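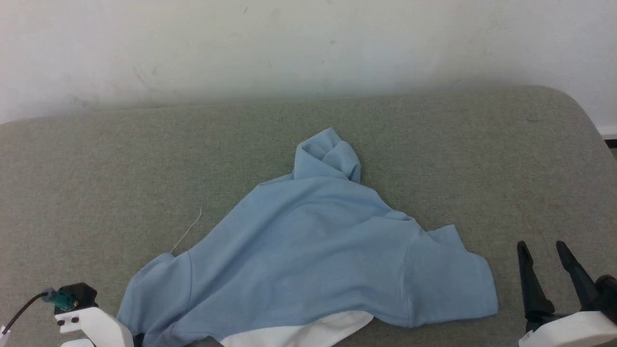
Light blue garment on a gray-green upholstered surface.

FOR IMMEDIATE RELEASE

Fenusberg Town Council moves fall session to Stollden Hall, changes sign-up rules for public comment

FENUSBERG – The Fenusberg Town Council will hold its October session in Stollden Hall while the council chamber is closed for wiring and ceiling work. Session opens at 6:30 p.m. Doors at 6. Please use the side entrance on Domach Street, the front steps are still fenced.

The move covers the full October session, including the budget hearing and the second reading of the sidewalk ordinance. Committee meetings stay where they are, in the second floor room at the town offices. No change to those times.

Seating. Stollden Hall holds roughly 300 people on the main floor, a good deal more than the chamber. Council members will sit at tables at floor level, not on the stage. The clerk's table will be to their left. Press seats are in the first row, right side, and power outlets are limited so bring a charged laptop.

Public comment. Residents who want to speak can sign up at the door or by calling the clerk's office before noon on the day of the meeting. Sign-up at the door closes 15 minutes before the session opens. Speakers get 2 minutes each, same as before. Written comments are still accepted and will be entered in the record, but they will no longer be read aloud. Groups may name one speaker and hand over there time, if everyone in the group has signed up.

Items expected on the agenda:

Budget hearing, general fund and road fund
Second reading, sidewalk repair ordinance
Lease renewal for the Sönmez building, now used for records storage
Request from the library board for later winter hours
Appointments to the zoning board (two seats)

The sidewalk ordinance passed its first reading in the summer. It would let the town repair broken sections and bill owners over time, with the town covering the first $3000 on corner lots. An amendment on tree roots was filed last week and is posted with the packet. Expect questions on that one.

On the Sönmez building, the current lease runs out at the end of the year. The council can renew, go month to month, or move the records. Staff recommends renewal. The landlord has asked for an answer before winter.

The full packet will be at the clerk's office and on the town website. Paper copies at the hall too, while they last.

Parking. The lot behind Stollden Hall is open to the public from 5 p.m. Overflow parking at the Domach Street lot – meters are off after 6. Accessible spaces are next to the side entrance and there is a ramp. Anyone who needs an interpreter or a hearing device should call the clerk's office as early as posible.

The session will be streamed as usual. Audio in the hall was tested and is fine, video will be from a single fixed camera until the chamber reopens. Recordings go up the next afternoon.

The chamber work is expected to finish before the December session. A notice will go out if that changes.

Media contact: Office of the Town Clerk, Fenusberg Town Offices. Phones are answered 8:30 a.m. to 4:30 p.m., closed for lunch at noon.

###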